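Home Reviews Sewing Room Patterns Mending Contact

Stanadex Sewing Machine: My First Few Months
Posted in June by Áine Moynihan

I resisted buying a new sewing machine for a very long time. My old Koltimska was handed down to me when I moved into my first apartment, and it has sewn every curtain I've ever owned, plus a truly awful bridesmaid dress. But last winter it started skipping stitches on anything thicker than a pillowcase, and when I took it to Tadhg Heffernan at the repair shop he just sort of patted it. So that was that!

I went back and forth between the Qiu and the Stanadex for weeks. The Qiu is the prettier machine (the pale green one, if you've been looking too) and it had 2,159 customer reviews when I checked, nearly all of them glowing. I tried one in the store, though, and the foot pedal felt like a light switch. Off, off, off, then FAST. The Stanadex pedal has a nice slow crawl at the bottom, and I topstitch a lot, so I paid $468 and carried it home.

First impressions: heavy. Heavier than I wanted. There's a handle on top but it digs into your fingers, and I would not want to lug this thing to a class every week. The manual is 13 pages long and most of it is warnings. Threading took me three tries because the diagram shows the take-up lever from the wrong side, but the numbers printed on the machine itself are right, so follow those and ignore the booklet.

The cord is short. I knew this from other reviews and ignored it, and of course my sewing corner is on the wrong side of the room from the outlet. Plan on a power strip. You'll want one for the lamp and the iron's cousin, the little seam press, in any case.

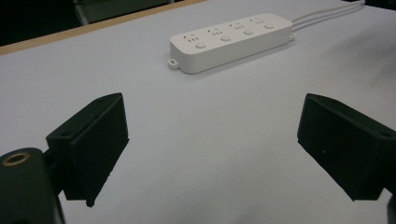
What sold me for good was denim. I hemmed four pairs of jeans in one evening, and it went over the bulky side seams without that awful grinding noise the old one used to make. I did use a proper jeans needle and I did slow down at the hump, but still! Flannel is easy, quilting cotton is easy. Thin knits are so-so. I made two T-shirts for my niece and the neckline on the first one came out wavy as a potato chip. Loosening the presser foot pressure helped a lot on the second. The dial for that is on the left side, under the flap, and I only found it by accident.

There are 15 stitches, and I use maybe five of them. The stretch stitch is good. The one-step buttonhole is very good, and I say that as a person who used to put snaps on everything to avoid buttonholes. The little row of ducks is silly and I have put it on two dish towels already. 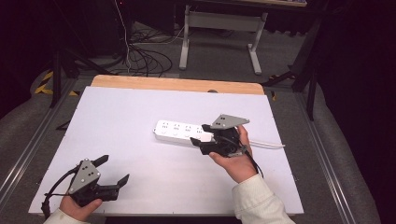 White power strip, with its cord running off to the right.

Now the gripes. The built-in light is weak and a bit blue, so black thread on navy fabric after 9 p.m. is a guessing game. The thread cutter on the side is too high up and leaves a tail so short that the needle unthreads itself if you forget to pull. The bobbin winder is noisy and it winds lopsided unless you hold the thread with a finger for the first few turns.

Also the bobbins! They look like the regular plastic kind but they're a hair taller, and my huge jar of old ones doesn't fit. I bought a pack from Cundance that does fit – get the clear ones, the colored ones felt rough on the edge.

I've oiled it once and cleaned the lint out more often than the manual says to, mostly on account of the flannel. The needle plate pops off without a screwdriver, so it's a two-minute job with a small brush.

Would I buy it again? Yes, for jeans, curtains, bags and regular clothes. If you mostly sew swimwear or leggings I'd look at a serger first. Next up I'm trying the walking foot, which was sold separately and is still in its bag, and I'll add a note to this page once I've put a quilt through it.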